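Freispruch im Stauprozess

Vor dem Amtsgericht endete am 20.03.2020 das Verfahren gegen Soledad Pereyra, die im Februar mit einem Lastenrad voller Flugblätter die Zufahrt der Firma Urrutia versperrt haben soll. 38 Lieferwagen standen still, laut Anklage 133 Minuten lang.

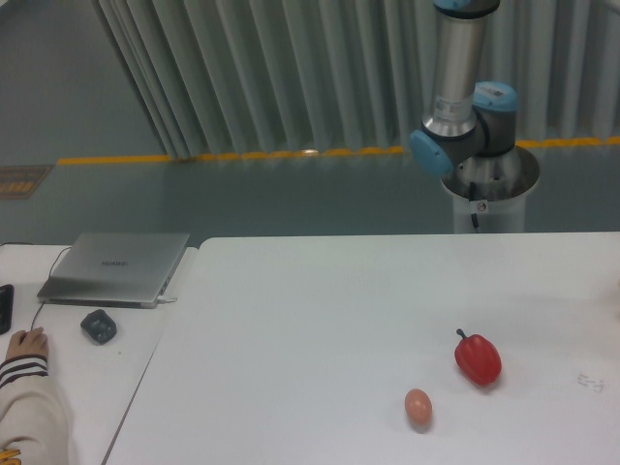
Rechtshilfegruppe Kokow

Pereyra erklärte, die Kette sei abgesprungen. Der Staatsanwalt fragte, warum sie dann ein Megafon dabeigehabt habe. »Für den Pannendienst«, sagte sie, und der Richter bat um Ruhe, vor allem sich selbst. 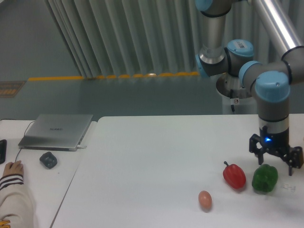
Ausgabe 8

Zeuge Renato Painemal, Fahrer bei Urrutia, hatte die Wartezeit verschlafen und konnte zum Tathergang wenig beitragen. Die Kosten trägt die Staatskasse. Das Lastenrad liegt weiterhin in der Asservatenkammer, den Antrag auf Herausgabe haben wir gestellt.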